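Resetting the Korletey cell

2020-05-29

Trinity Tran and I spent the morning going over the pouring cell after the left wrist joint started drifting. I homed both arms, wiped the table and ran the check routine, 40 cycles per arm.
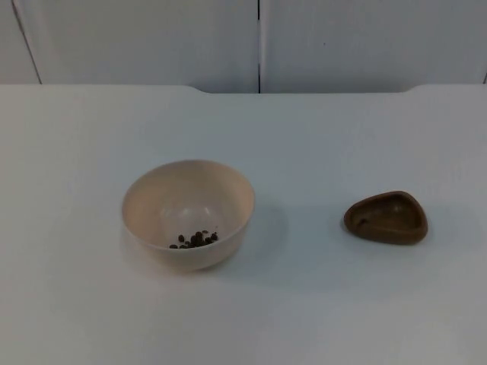

How often does the wrist need to be re-zeroed?
Every 558 hours of run time, or sooner if the drift goes over 2 mm.

The bolts on the finger mount were loose again, so I took them out, cleaned the threads and put them back with fresh threadlocker.
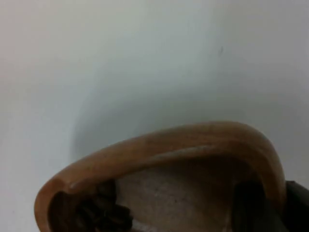

Wrist camera focus is the other thing I check after any work on the mount. I bring the arm in close to a bowl and look at the rim — if the speckles on the inside surface are clear, I leave the lens alone. The spare cable from Brollska goes on in November.
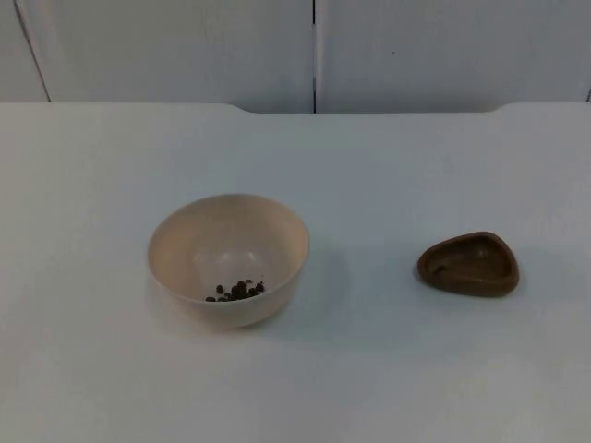

Cream bowl and brown dish on the cell table.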